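Why Do Things Have Shadows?

Light travels in straight lines. When something solid gets in the way, the light can't bend around it, so a darker patch is left on the other side. We call that patch a shadow.

A shadow can be sharp or soft. A small, bright lamp gives a sharp one. Light that comes from many directions gives a soft one, like the gray patch on the wood beside the little white object. 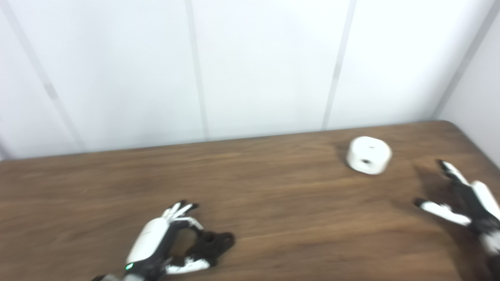
Try It Yourself

Put a cup on a table and turn on one lamp. Look for the shadow – it falls on the side away from the lamp. Now move the lamp higher. The shadow gets shorter. Move it lower and the shadow stretches out. Draw around each one on paper and see which is longest.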